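Attention residue

Attention residue is a term in work psychology for the part of a person's attention that stays with an earlier task after the person has moved on to another one. It is used in research on task switching, interruptions and meeting load, and is treated as separate from fatigue, which builds up over a longer period and does not depend on a change of task.

Origin and measurement

Residue is inferred from performance on the second task and from self-report. In the usual design, participants begin a first task, are moved to a second one before or after finishing, and are then tested on words or goals connected with the first. Faster recognition of those words is read as a sign that the first task is still active in memory. Self-report scales ask how often thoughts of the earlier task came up.

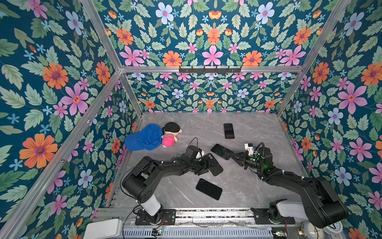
Visual surroundings are a separate variable from residue, although the two are often confused in workplace guidance. Residue comes from the person's own unfinished goals, while visual load comes from what lies in the field of view. A work area walled in dense floral wallpaper, with a cap, a plush doll and four smartphones on the floor panel, has a high visual load whether or not anyone has just changed tasks. Studies that vary both factors generally report them as separate effects.

Contributing factors

Time pressure on the first task has mixed effects. A task finished under a tight deadline tends to leave less residue than one finished with time to spare, as fewer options remain open in the person's mind. A task stopped before completion under the same deadline leaves more. Expecting to return to the work in a hurry also raises self-reported residue.

In a diary study of 118 office employees, Gunvor Myklebust and Ivar Hedlund collected 2,142 entries over 16 working days. Residue ratings were highest for switches made in response to a message and lowest for switches planned the same morning. Xiaoyan Song later questioned the result, noting that planned switches were more common among senior staff.
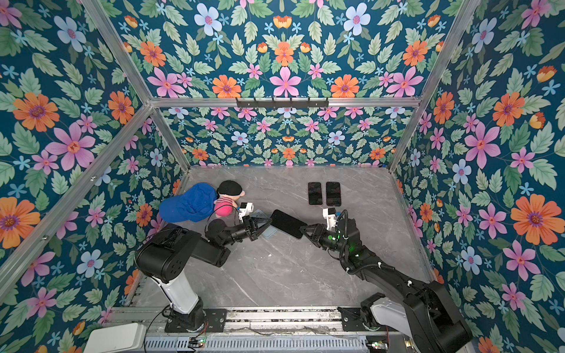 Enclosed work area with patterned walls and two robot arms.

Reduction

The most studied measure is a short written note made at the moment of interruption, stating where the work stands and what the next step is – sometimes called a ready-to-resume plan. Other measures include grouping similar tasks and leaving a gap between meetings. Evidence for the gap is weaker, and its best length has not been settled.

See also: Task switching; Prospective memory; Interruption science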